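Section 4: Setting Up Check-In for Children's Programs

Welcome back! If you have come straight from Section 3, your rooms and age groups are already in Kakevent and you can skip ahead to step 1. If you are starting here because somebody handed you the laptop ten minutes before Sunday school (we know it happens), please take a moment to make sure your congregation's name shows at the top left of the screen. If it says "Guest Parish" instead, you are not signed in, and nothing you enter will be kept.

This section covers the welcome desk, the name labels, and the pick-up codes that families carry with them. It applies to nursery, children's choir, vacation Bible school and any other program where a child is left in someone else's care. Adult classes and potlucks are handled in Section 6, and they are a good deal simpler.

Before you begin

You will need the following on the desk:

One laptop or tablet signed in to Kakevent
A label printer with a full roll
A pen and a short stack of paper sign-in sheets
Your room list, printed from Section 3

Note: The free plan holds 200 family records. The parish plan holds 3,000, and you can move from one to the other at any time without entering anybody twice.

Creating the event

1. From the home screen, choose Programs and then New Program. Type the name the way families know it. If everyone calls it "Lambs Room," please call it that here too, even if the church directory says "Early Childhood Ministry."

2. Set the start and end times. Check-in opens 30 minutes before the start unless you tell it otherwise. Congregations with choir rehearsal before the service often like to open earlier, and you can do that under Desk Hours.

3. Choose the rooms. Each room asks for a limit, and we do urge you to fill this in. When a room reaches its limit the desk will offer the next suitable room by age, and the greeter can accept it or pick a different one.

4. Assign your leaders. A leader has to have a current screening date on file before the program will let you add them. If the name appears in gray, the date has passed or was never entered. See "Screening dates" in Section 2.

Caution: Do not enter a made-up screening date to get past the gray name. The date is copied to the permanent record and can be changed only by an administrator.

5. Press Save. Your program now appears on the calendar with an open circle beside it. The circle fills in once at least two leaders have been assigned to every room.

Registering a family

6. At the desk, ask for the family's last name and type the first few letters. If they have visited before, they will be in the list. If they haven't, press Add Family and take it slowly — visitors are often juggling a diaper bag and a toddler, and they would much rather have a friendly face than a fast typist.

7. Enter each child's first name, birthday and any allergies. The allergy box prints in heavy type on the label, so keep it short. "Peanuts" is better than a sentence. Longer notes belong in the Care Notes box, and those can be read by the room leader on the room tablet.

8. Enter the adults who are allowed to pick the child up. You can add grandparents and older brothers or sisters here as well. Our sample family, used throughout this guide, lists Fatima Dlamini as the parent and Refilwe Ngubane as the aunt who does the collecting when Fatima is singing at the second service.

9. Press Print. Two labels come out for each child. The one with the name goes on the child's back, up between the shoulders where little fingers can't peel it off. The other carries a four-character code and goes home in the adult's pocket.

Note: Codes change every time. Last week's label will not open this week's record, so do encourage families to throw the old ones away.

Pick-up

10. When the adult returns, the room leader types the code into the room tablet. The child's name and the list of approved adults appear together. If both agree with the person standing at the door, press Release.

11. If the code has been lost, please send the adult back to the welcome desk, however well you know them. The greeter can look up the family and print a fresh code. Most people are very gracious about the extra walk when it is asked of them kindly.

Caution: The Release button cannot be undone. If you press it by mistake, check the child back in at the desk so that the room count stays right.

Dressing up the welcome screen

12. Between families, the desk can show a picture of your choosing. Open Settings, then Welcome Screen, then Add Picture, and select a file from your computer. Wide pictures fill the screen best. Press Preview to see it at full size, and press Keep when you are satisfied.
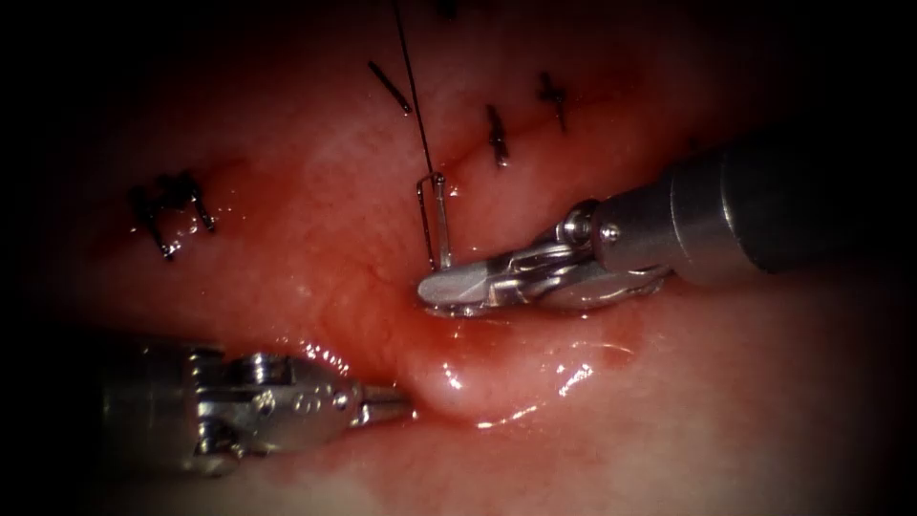
13. Add a line of greeting beneath the picture if you wish. There is room for 54 letters and spaces, which is enough for "Good morning, we are so glad you came!" with a bit to spare. Seasonal greetings can be given an end date so you don't find yourself wishing people a happy Easter in August.

14. Close Settings and let the desk sit for a minute. The welcome screen should come up by itself. If it doesn't, look under Desk Hours and check that the desk is open.

If the internet goes out

Carry on checking children in as usual. Kakevent holds everything on the laptop and sends it along once the connection returns. Labels will still print, and codes will still work on any room tablet that was signed in before the outage. For tablets that weren't, use the paper sign-in sheets and have the adult sign again at pick-up.

Keep the paper sheets for 14 days, and enter them under Past Attendance when you have a quiet moment. Section 5 explains how to do that, along with the monthly attendance report.

Guide text by Palesa Ngcobo and Gert Hlongwane. Last revised August 31, 2023.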